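Miltach 563 Front-Loading Washer
Item 563-W – Laundry Equipment – Sasari Home Supply
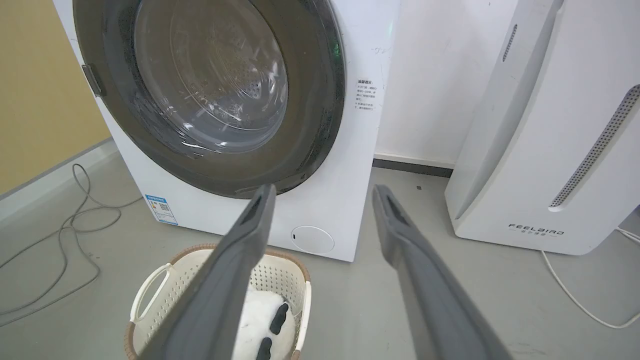 Miltach 563, white, door closed. Perforated laundry basket not included.

Overview
The Miltach 563 is a front-loading washer for household use and small shared laundry rooms. The drum is perforated stainless steel behind a curved clear door. The round filter cover is set low in the front panel, at the right, and opens without removing any other part.

Door and gasket
Dark gray rubber gasket, replaceable from the front. The latch is on the left side of the door. Wipe the lower fold of the gasket after each wash and leave the door ajar between loads.

Front labels
The unit carries a printed label in Chinese to the right of the door and an energy label with QR code at the lower left. An English manual is supplied in the carton.

Installation
Level the feet before first use and lock the nuts. Remove all transit bolts – running the machine with bolts fitted voids the warranty. Leave 30 mm clear on each side. A low basket can stand in front of the machine during unloading; move it before opening the filter cover.

Spare parts
Door gasket: Hanrahan 67
Drain filter with cover: Hanrahan 30
Inlet hose: Larkance 2000

Parts orders: Clodagh Mulligan
Installation questions: Selina Rüegg
Page revised 2021-11-15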